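Himwood Washable Puppy Pad, 2-pack

Reusable training pad for puppies and small senior dogs. Four layers, stitched edge, non-slip back. Good for crates, whelping pens, by the door, next to your bed the first few weeks.

In stock. Ships from our Wemcombe warehouse.

Top layer is soft brushed polyester, middle soaks it up, bottom is waterproof. Tested to 100 washes at home settings, corners stayed flat. No scent added. Some pups ignore a pad that smells like perfume so we left it out.

First nights home: put one pad in the crate and one a few steps away. Same spot every time. Take pup out right before lights out, then again when you hear whining. Dont wait on that one.

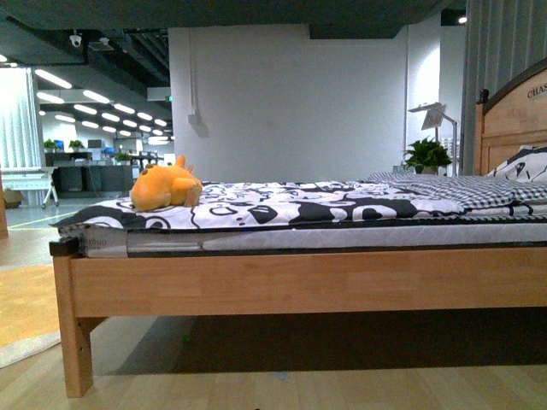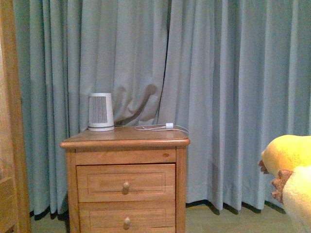 Sizes
Small, fits most toy breed crates
Large, 127 cm long, for pens and litters

Care: shake off, rinse cold, machine wash warm. No bleach, no fabric softener (kills the absorbency). Tumble low or hang dry. Wash once before first use, they soak up better after.

Chewers: take the pad away if your pup starts pulling at the edge. Not a toy. We do sell the Plandier chew mat seperately, much tougher, see the crate section.

Reviews

"Using the large for our Havanese litter. Holds up. Wish it came in a darker color." Areeba Hayat

"Slid a little on tile, fine on wood. Bought two more packs." Troels S.

Breeders and shelters: case price starts at 100 packs, better price at 1,000. Ask for Villads in wholesale, use the contact form and put CASE in the subject. Small orders go thru the cart as normal.

Returns within 30 days, unwashed and unused only. Gift wrap not available on this item.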